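Moving a doorway in a 1960s brick veneer, which wall do I open?

Posted December 17, 2021 in Renovating and Extending

We've just bought our first place in Kullusthorpe and I'm so excited to get stuck in! The plan is to close up the old laundry door and put a wider one through to the back extension. Is it a lintel job, and do I need an engineer before I get quotes?

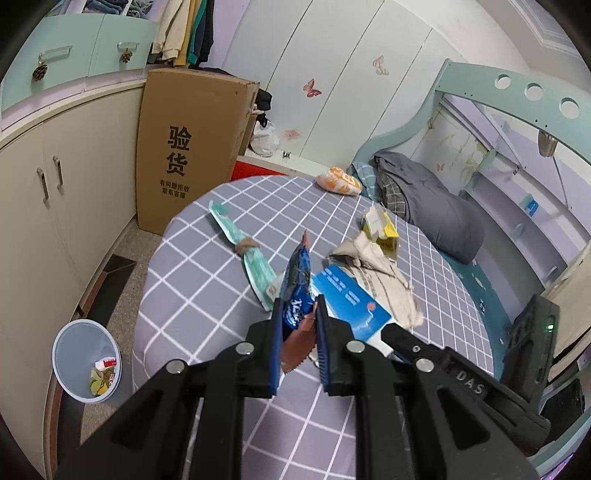
Niloufar Khosravi
Congratulations, you're going to love having that opening! Yes to the engineer, and do it first. We did ours in Trornside in November and the drawings made the quotes so much easier to compare (one builder had allowed for a steel lintel, the other hadn't mentioned one at all). Check which way your ceiling joists run while you're up in the roof. If they sit on that wall, it's carrying load and you'll need props while the work's on.

Predo
just get a builder mate to look at it, took mine 2 days

Alexiou
Great project! I'd add that council may want a permit for structural work, so ring them early. Also, measure the old bricks before you go hunting for matching ones to fill the laundry door. I needed 60, bought 61 and broke 11 of them learning to cut, so please buy spares! Salvage yards are brilliant for this and the colour match on ours is lovely.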